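Notes for my talk - Setting a drinks table for a small event
Sunday session, second room at Hullasmont

Slide 1. Welcome
Say good morning. Wait until the people at the back have found a chair. Say my name slowly.
I have worked with drinks tables for Kilatura for a long time, and most of my mistakes were made with cups. Today I want to talk only about cups and what we put under them.

Slide 2. The paper comes first
Before any cup is placed, cover the table. I prefer one large sheet in a quiet brown color. A cup in a light color is easy to find on it, and guests put their cup back on the paper without being asked.
Let the sheet lie flat for a while before you begin. If it was on a roll, it remembers the roll. (Pause here, people usually laugh a little.)
One sheet is better than two sheets with tape. The tape catches the foot of the cup.

Slide 3. Which cups
At the Brositz summer lunch we had 80 guests and put out 169 cups. It was still not enough, because people forget which cup is theirs. After this I began to mix the cups. When the cups on a table are different in color and shape, each guest remembers his own.
Show the two sample cups from my bag. Pass them to the first row.
Do not mix more than four kinds. Then it looks like a kitchen after moving house.

Slide 4. Stirrers
A stirrer should be longer than the cup is tall. This sounds simple, but I have ordered the wrong size two times, once a box of 400. They fell in and we took them out with a fork.
Choose a color that is not the color of the cup. Pink is good with almost everything.

Slide 5. Space between cups
Leave enough room for a hand to go between. For a table where people stand, leave more. Start with two cups only, look at the distance, then add the others - it is much easier to correct two than twenty.

Slide 6. Pictures
Speak less here, let them look.

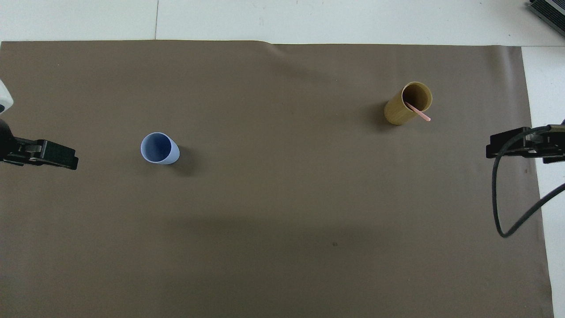
Brown paper on a white table, a pale blue cup, and a pink stick in the other cup.
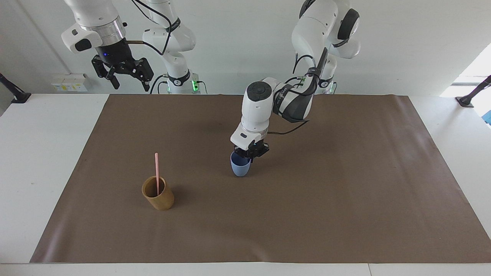

Slide 7. Questions
Nandi Pretorius wrote to me after the last talk that she no longer covers the whole table, only the middle part, and that her guests keep the drinks there and leave the sides for plates. She also asked if a cloth would do the same work. My answer is yes, but a cloth must be washed and ironed, and paper you fold and carry away.
Ask who else has tried a cloth. Take three questions, then tell them where the tea is.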